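Sprechzettel, Vortrag 20. Mai 2020
Thema: Großgemusterte Tapeten in kleinen Räumen
Dauer: 30 Minuten, danach Fragen

## Einstieg

- Begrüßung, kurz zur Firma: Restska verkauft Restposten und auslaufende Kollektionen, überwiegend an Malerbetriebe.
- Frage ins Publikum: Wer hat im letzten Jahr ein Muster mit mehr als 60 cm Rapport geklebt? Handzeichen abwarten.
- Überleitung: Viele Kunden wollen Pflanzenmotive, haben aber nur eine Nische, einen Flur oder ein Gäste-WC dafür.

## Was ein großes Muster mit einem kleinen Raum macht

Die alte Regel lautet: kleiner Raum, kleines Muster. Sie steht noch in vielen Beratungsunterlagen, auch in unseren eigenen von früher. In der Praxis halten wir sie für überholt. Ein kleines Streumuster wirkt auf engen Wänden schnell unruhig, weil das Auge sehr viele Wiederholungen auf einmal sieht. Bei einem großen Blattmotiv kommt die Wiederholung seltener vor, manchmal auf einer Wand gar nicht.

Wichtig ist, dass das Motiv über die Ecken läuft. Wer nur die Rückwand tapeziert und die Seiten weiß lässt, bekommt ein Plakat. Wer alle drei Wände beklebt, bekommt einen Raum. Hier langsam sprechen und die Folie stehen lassen. Der Boden oder die Arbeitsfläche davor darf hell und zart geblümt sein.

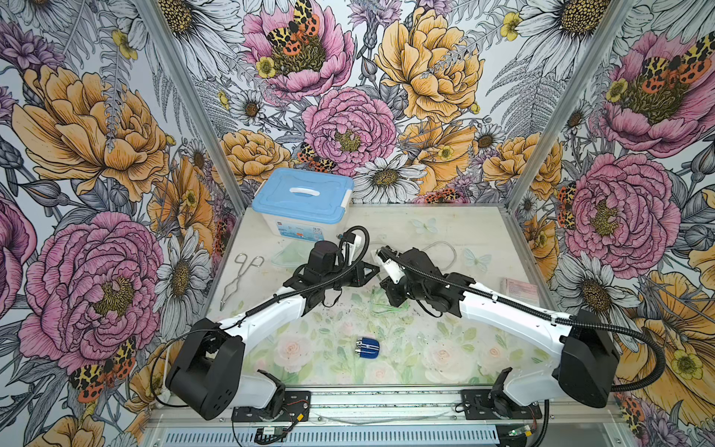

## Rapport und Verschnitt

- Rapport am Beispiel der Kollektion Dekudeo erklären: gerader Ansatz, versetzter Ansatz, ansatzfrei.
- Verschnitt immer auf die Bahnenlänge rechnen, nie auf die Wandfläche. Bei einer Raumhöhe von 2,50 m und 64 cm Rapport braucht jede Bahn vier volle Rapporte, also 2,56 m, plus Zugabe oben und unten.
- Folge: Aus einer Rolle mit 10,05 m kommen nur drei Bahnen. Das überrascht Kunden regelmäßig, also vor dem Angebot ansprechen.
- Alle Rollen aus einer Anfertigung bestellen. Bei Restposten die Nummern vor dem Öffnen vergleichen. Geöffnete Ware nehmen wir nicht zurück.

## Ecken

Innenecken sind selten im Lot. Die Bahn wird deshalb in der Ecke geteilt, mit 2 cm Überstand auf die nächste Wand. Das Reststück wird auf der neuen Wand nach dem Lot ausgerichtet und überlappt leicht. Bei Blattmotiven fällt der kleine Versatz kaum auf, bei geometrischen Mustern sofort. Bei Vlies lieber Doppelschnitt, die Überlappung trägt sonst auf.

Falls jemand nach Außenecken fragt: auf später verweisen, das ist ein eigenes Kapitel.

## Beispiel Sotberg

- Umbau der Pension Sotberg, fertig geworden im November.
- Fünf Schlafnischen, jede an drei Seiten tapeziert, Motiv Farn in Dunkelgrün.
- Material für nearly nichts verschnitten? Nein, Notiz streichen: Der Verschnitt lag bei fast 30 Prozent und war so kalkuliert.
- Untergrund war Gipskarton, gespachtelt in Q3, grundiert und mit weißem Tapetengrund gestrichen.
- Kleister: Kwok Vlies, auf die Wand gerollt. Offene Zeit vorher an einem Probestück prüfen.

## Licht

Seitliches Streiflicht zeigt jede Naht. In Nischen die Leuchte mittig an die Decke setzen oder weit nach vorn. Warmes Licht macht grüne Drucke gelblicher, deshalb das Muster beim Kunden unter der vorhandenen Lampe ansehen lassen, am besten auch am Abend.

## Schluss

- Musterbücher liegen hinten auf dem Tisch, bitte nicht mitnehmen.
- Rollenrechner als Blatt austeilen.
- Fragen. Wenn keine kommen: mit überstrichenen Altuntergründen anfangen, dazu hat fast jeder Betrieb etwas zu erzählen.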